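Chapter 7
Learning from Demonstration in Household Settings

Chapter objectives

After studying this chapter, the reader should be able to explain how a manipulation policy is trained from recorded demonstrations, describe the main sources of error in such training, and judge whether a reported success rate supports the claim made for it.

7.1 Introduction

The preceding chapters treated manipulation as a problem of planning. The robot was given a model of its surroundings, a goal, and a method for computing the motions between them. In a factory cell this arrangement works well. In a kitchen it often fails, as objects differ from one home to the next and few of them have been measured in advance.

Learning from demonstration takes another path. A person guides the arm through a task many times, the motions and camera views are recorded, and a policy is fitted to the record. The quality of the result depends heavily on what was recorded – a point that early work tended to overlook.

7.2 The Covia Study

The main example in this chapter is the Covia study, carried out by Rawan Hamdan and Mireille Awwad at the Eltia laboratory in Mudton. The authors collected 4,000 demonstrations of everyday kitchen tasks and trained two policies. The first used the full set. The second used a smaller set of 300, chosen so that the starting position of the target object varied as widely as possible.

Each policy was then given 219 trials with objects absent from training. The smaller set produced the better grasps on containers with handles, while the full set remained stronger on flat items.
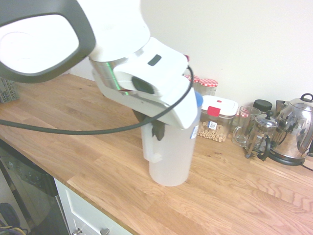 Grasp selection is the first question a container raises. A pitcher may be held by the handle, the rim, or the body, and each choice limits the motions that can follow. With the fingers closed around the upper body of the jug, the squared-off handle plays no part in the grasp, and the policy must account for the width of the vessel. Section 7.3 examines how such choices are labeled in the training record and how disagreement between demonstrators is handled.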